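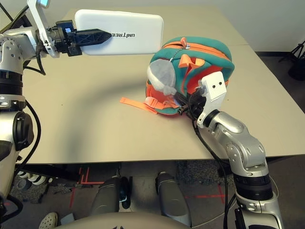

Clesard 小背包,青绿色配橙色
商品编号:805
价格:100 元
库存:有货

这款小背包属于 Clesard 系列,由 Genmont 商店负责销售。包的体积小,适合放钥匙、纸巾、零钱、耳机和一点零食。如果您需要放笔记本电脑或者大的水瓶,请看同一页面里的 Zein 系列,这款包放不下。

颜色
包身的面料主要是青绿色,边上有亮橙色的包边。拉链也是橙色,沿着包的顶部走一个弧形。电脑和手机的屏幕显示颜色会有一点差别,请以收到的商品为准。

拉链
拉链头是银色的,很短,下面挂着橙色的拉片。拉片旁边有一条细的金属链子。第一次使用的时候拉链可能有点紧,请慢慢地拉几次,不要用力往旁边扯。拉链下面有一个橙色的小布片,请不要用它来提整个包。

带子
橙色的长带子带有塑料扣。调整长度的时候请先把包放在桌子上,把带子放平,然后再调,这样带子不容易扭。我们的同事 Viorica Delić 建议孩子使用以前,由大人先把长度调好。

挂饰
包的侧面挂着一个浅灰白色的柔软小挂饰,它和包一起出售,不另外收费。不同批次的挂饰样子可能有变化,下单的时候不能指定。挂饰和链子不是给小孩咬的玩具,3 岁以下的孩子请不要单独使用。

清洁
请用湿布和少量中性肥皂擦洗,然后放在阴凉的地方晾干。不可以用洗衣机,不可以用熨斗,也请不要使用漂白剂。洗以前把里面的东西都拿出来。

发货和退换
星期六不发货,其他工作日中午以前的订单当天寄出。收到以后如果发现拉链或者扣子有问题,请在 46 天之内写信给我们,并附上商品编号和一张照片。没有用过的包可以退,退回的时候挂饰也要一起寄回来。

买家留言
Kheri Mussa:买给女儿的,她很喜欢橙色的边。带子对她来说长了一点,调短以后就合适了。
Damir Kolev:比我想的小。放钥匙和手机没问题,放一本书就不行。
Edin Matić:请问有没有别的颜色?
商店回复:您好,目前只有这一种配色。十月会有新的颜色,到时候会写在 Clesard 的页面上。

相关商品
Zein 双肩包,大号
Manthorpe 备用肩带
Clesard 零钱包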